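Table Linens FAQ — Bakilana Textiles
Updated 2/8/24
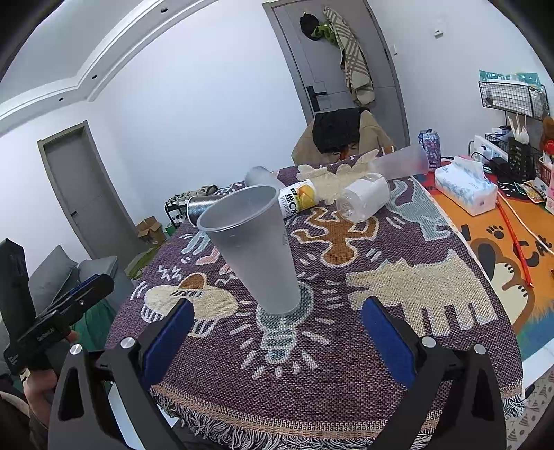 I get the same handful of questions every week, mostly about washing, so I finally wrote my answers down. I've been selling tablecloths through my little shop since January and using them at home a lot longer than that. My own taste runs loud — purple cloth, dancing figures, a flying saucer, a fringe along the edge — but everything below goes for the plain ones too.

Can I machine wash a woven cloth?
Yes! Cold water, gentle cycle, and wash it alone the first 2 times. I skip fabric softener completely.

What about the fringe?
Put the whole thing in a mesh bag (I use a big one from Flomach) and comb the fringe out with your fingers while it's damp. Please don't put it in the dryer. I did that once and spent an evening with scissors.

What size do I need for a round table?
Measure across the top, then add the drop you want twice. I like 17 inches on each side, but go shorter if you've got kids who pull on things.

Do you ship to Zargate?
I do, and it's free on orders over $200. Smaller orders go out with the Gikitus courier and take 3 days.

Can I return a cloth I've washed?
Sorry, no. Unwashed is fine, just email me first so I know it's coming.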